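Kitchen and Pantry Safety Check, Mirkarside Community Hall
Fall round, with my comments

Same form as last time, same person filling it in (me), and I've gone on at length again where I felt like it. The short answers are for the office. The long ones are for whoever gets the clipboard after I do.

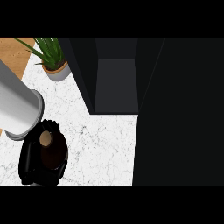 I started at the back door this time and worked toward the serving hatch, so the numbers follow my feet and won't match the order on the old sheet. Sorry if you're comparing the two side by side.

1. Exits and walkways
Back door opens fully from inside without a key: Yes
Walkway clear to the serving hatch: No
Exit sign lit: Yes
Comment: Folding chairs again! They were stacked two deep along the wall by the hatch and I had to turn sideways to get past with my clipboard, never mind a tray of soup. I moved them to the coat room. If they come back I'm putting tape on the floor. The door itself is lovely now, by the way. It used to stick every time it rained and whoever planed the bottom edge did a beautiful job.

2. Fire extinguisher and blanket
Extinguisher on its bracket: Yes
Gauge in the green: Yes
Tag current: Yes, but only just
Fire blanket within reach of the range: No
Comment: The tag runs out in September, so please book the Gonda people before then and not after, like we did last year. The blanket is still hanging on the far side of the range, which means you'd have to lean over the burners to grab it. Needs to go by the door. Two screws and ten minutes, I'll bring my own drill.

3. Range and hood
All knobs present and turning freely: Yes
Pilot lights: All lit
Hood filters clean: No
Gas shutoff labeled: Yes
Comment: The filters were sticky enough to hold a paper towel up by themselves (I tried it). They go through the dishwasher fine, hottest setting, one at a time. I left them soaking and wrote a note on the hood so no one would cook without them. The new label on the shutoff is big and red and I'm very pleased with it.

4. Electrical
Outlets near the sink trip and reset: Yes, all but one
Cords free of damage: No
No extension cords in permanent use: No
Comment: The outlet to the left of the sink wouldn't trip on the test button. I've put tape over it and it stays that way until an electrician has had a look. The cord on the big coffee urn is worn through to the inner wires right where it bends, so the urn is in the office with a DO NOT USE sign on it. Please don't rescue it, I know it's everyone's favorite. And the extension cord behind the freezer has been "temporary" for as long as I've been doing this form. The freezer needs its own outlet. I've asked for a price.

5. Refrigerators and freezer
Tall refrigerator: 38 degrees, fine
Under-counter refrigerator: 45 degrees, too warm
Freezer: zero, fine
Door seals: See comment
Comment: The under-counter one worried me. I turned it down, came back after lunch and it had only dropped a degree. The seal has split at the bottom corner and you can feel the cold on your ankles. The Tovar catalog has the seal, part 486, and I've filled in the order slip. Until it comes, drinks only in there, no milk, no meat, no leftovers. I threw out an egg salad that had no date on it and I'm not sorry.

6. Hot water and hand washing
Hand sink clear and usable: Yes
Soap and paper towels: Yes
Warm water arrives within 30 seconds: Yes
Comment: Big improvement here. Somebody has been using the hand sink for hands, and there wasn't a single mixing bowl in it. The soap pump squirts sideways if you press hard, so watch your sleeves.

7. Knives and sharp things
Knives stored in the rack: Yes
Slicer guard fitted: Yes
Slicer unplugged when not in use: Yes
Comment: All good. One paring knife has a wobbly handle and I've retired it. I'd like to see the peelers out of the spoon drawer, because I found one with my thumb.

8. Floors
Mats flat and clean: No
Wet floor sign available: Yes
Comment: The mat in front of the range curls up at one corner and I caught my toe on it twice, once while I was writing down that it was a trip hazard. I've flipped it over with a sack of flour on the corner - we'll see. A new one from Nesamberg is cheap enough that I'd just buy it.

9. First aid kit
Kit in place: Yes
Contents complete: No
Comment: Short on burn gel and the blue bandages, plenty of everything you never need. I also took out a tube of something that had gone brown. Restock list is clipped inside the lid.

Money, before you ask
Freezer outlet, sink outlet, seal and mat together came to 3,017 dollars in the estimates I have, and nearly all of it is the electrical work. I know. I'd still do the sink outlet first and the freezer one right behind it, and let the mat wait a month if something has to give.

Needs doing before the next supper
Sink outlet looked at
Fire blanket moved
Hood filters dried and back in
Chairs kept in the coat room

I'll come by again in 3 weeks to check the under-counter refrigerator and sign off the blanket. The spare key to the pantry is back on its hook, and the blue pen on the clipboard is mine, so please leave it there.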